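Kemano two-arm kit: five months on the bench
31 May 2018

I'd wanted a pair of small robot arms since forever, and in December I finally ordered the Kemano kit from Plono. It cost me 2,091 dollars with shipping, so yes, I saved up. Short version: I love this thing!

The box holds two arms, two black mounting plates, a gripper for each arm and a bag of screws I am still finding on the floor. The assembly guide is decent until you reach the elbows, where the drawings get tiny and you have to guess which way the perforated cover goes (I guessed wrong, twice). Each arm took me a full weekend. If you've built a 3D printer you'll be fine.

Kesora makes the controller boards, and they were the nicest surprise. Plug in, run the setup program, and the joints wake up and report in. I did burn an evening on a bad crimp in one connector, my own fault. Frei, the free software most owners seem to use, lets you move both arms from one script, and once you've got one arm behaving the second is mostly copy and paste.

For a frame I went with aluminum extrusion, both arms bolted to one rail along the front, and three walls so that dropped parts stay inside. Best decision of the whole build. The walls are a mottled rose red, which I picked because I liked it, and I'd pick it again.

My test job is sorting toy bricks into bowls. It sounds silly, but it shows you everything about an arm – reach, grip, how well it repeats a move. I log every pick, and my last long session was 400 picks with 322 good ones. Most of the misses were bricks standing on edge or leaning on a neighbor.
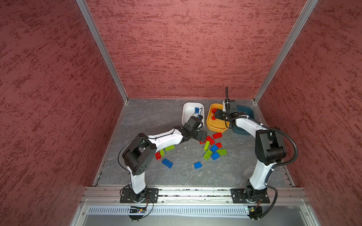
Sorting bricks with both arms over the bowls, plenty still on the floor.

Gripes? The cables. The thick corrugated conduit wants to swing out wide past the elbow, and I've retied mine more times than I can remember. The fans are louder than I'd like, too, and Plono takes its time answering email.

Would I buy it again? In a heartbeat. If you can keep the whole build under 2,000 by catching a sale, even better. Next up for me is a proper cover for the boards under the rail.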